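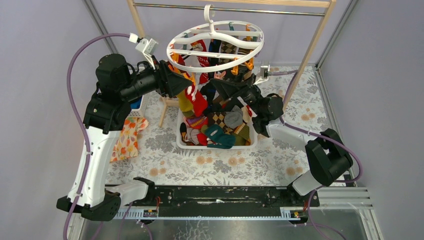

Attachment 1: both grippers over the basket, hanger on the rod.

Ticket: dual-arm planner returns GOAL_IN_COLLISION on sock pick
Component: Loteseo planner / Heruvell scene server
Status: Open, workaround in place
Reported by: Custódio Paiva

Summary
Bimanual pick from the basket aborts at the pre-grasp stage. The left arm plans fine alone. So does the right. With both goals submitted together the planner rejects the pair before it starts sampling.

Environment
Jirkstead cell, stock Loteseo config, planner padding 10 mm. Scene server restarted before each run. Same result after a full power cycle of the controller PC.

Log
[plan] request id 1,295, group both_arms
[plan] start state valid
[plan] goal state invalid: left_gripper <-> right_gripper
[plan] abort, GOAL_IN_COLLISION

Notes
Jogged both arms to the goal by hand with the planner bypassed. The grippers end up close together over the socks but do not touch. Joint values read back match the requested goal, so this is the collision model, not IK.

Dumped the gripper meshes from the scene server. Both load as convex hulls. The real fingers are wedge-shaped and taper toward the tip; the hull fills in the space beside the taper. Add padding on both sides and the hulls overlap by 13 mm at this goal.

Checked the hanger and rod as well. Removing them from the scene changes nothing. The basket is exempt from gripper contact during picks, as configured.

Tried
Padding to 2 mm: still fails, overlap is smaller.
Mesh decomposition on, both grippers: plans. Planning time goes up a lot.
Allowing left_gripper <-> right_gripper in the collision matrix: plans, but do not leave it like this. Found it already set in the Tavares branch from February and took it out.

Workaround
Offset the right pre-grasp goal away from the left along the rail and run the picks in sequence. Slower, no aborts so far.

Open
1. Who owns the gripper meshes? The decomposed version should be generated once and cached - right now it is rebuilt on every scene load.
2. The abort message should report penetration depth. I had to add a print to get it.

Patch for item 2 is on my branch, needs review.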